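How to practise simple interrupted stitches on a pad

The simple interrupted stitch is the first one most students learn, and the one they go on using most. Each stitch is separate and has its own knot, so if one fails the rest still hold. You can learn the basics at a desk in the evenings. These notes are for practice on a pad only and are no substitute for supervised teaching.
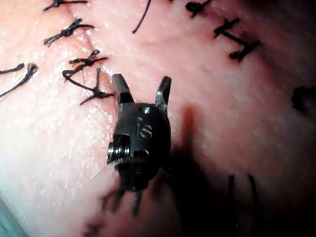

Campos, November

What you need

A practice pad, a needle holder, toothed forceps, scissors and a few packets of practice thread with a curved needle attached. I use the Brudero 743 pad, but any pad with a skin layer and a softer layer underneath will do. Black thread is the easiest to see. Cut it to 60 cm if it comes longer. Anything more than that tangles while you are still learning to manage the tail.

Setting up

Stand the lamp on the side opposite your writing hand so that you don't work in your own shadow. Put a damp cloth under the pad, or tape the corners down. The pad should sit low enough that your elbows stay close to your body. If your shoulders start to ache, raise the chair.

If the pad has no cut in it, make one 5 cm long, through the skin layer only. Press lightly. A cut that goes right through will gape and is hard to close neatly.

Placing the stitch

Hold the needle two thirds of the way back from the point, at right angles to the needle holder. Lift the near edge gently with the forceps. Go in 5 mm from the edge with the point straight down, then turn your wrist so the needle follows its own curve. Don't push it forwards, as this bends the needle and tears the pad.

Come out in the middle of the cut, take hold of the needle again, and go through the far side at the same depth. The distance out should match the distance in. Pull the thread through until a short tail is left, 2 or 3 cm. 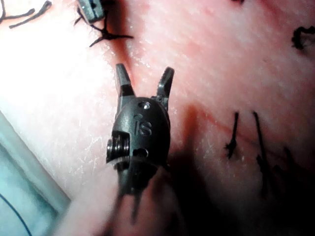

Jaws open over the practice pad.

Tying the knot

Lay the needle holder over the cut, wrap the long end round it twice, pick up the short tail and pull the two ends in opposite directions. The knot should lie flat. Now wrap once the other way and pull, then once more the first way. Move the finished knot to one side so it isn't sitting on the cut.

Stop pulling as soon as the edges meet. Beginners nearly always tie too tight, and the edges pucker or roll under. On real skin that slows healing. On a pad it just looks bad, but the habit stays with you.

Put the first stitch in the middle of the cut, then halve each gap until the spacing is even.
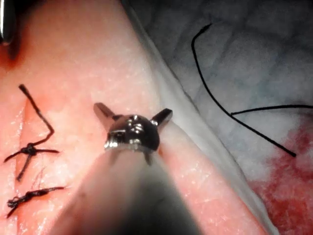 Trim the ends to 5 mm and start on the next one. Once the row is done, look along it from one end with your eye close to the pad. Uneven depth shows up as a step between the two edges. Take out any stitch that has a step and do it again - it is quicker than you think.

Short sessions work better than long ones. Twenty minutes a night was enough for me, and I kept a tally inside the lid of the kit, which now stands at just over 3,000.

Looking after the pad

Snip each thread under the knot and pull it out with the forceps. Wash the pad in cool soapy water, pat it dry and dust it with a little talc. Used needles go in a sharps tub, even the practice ones.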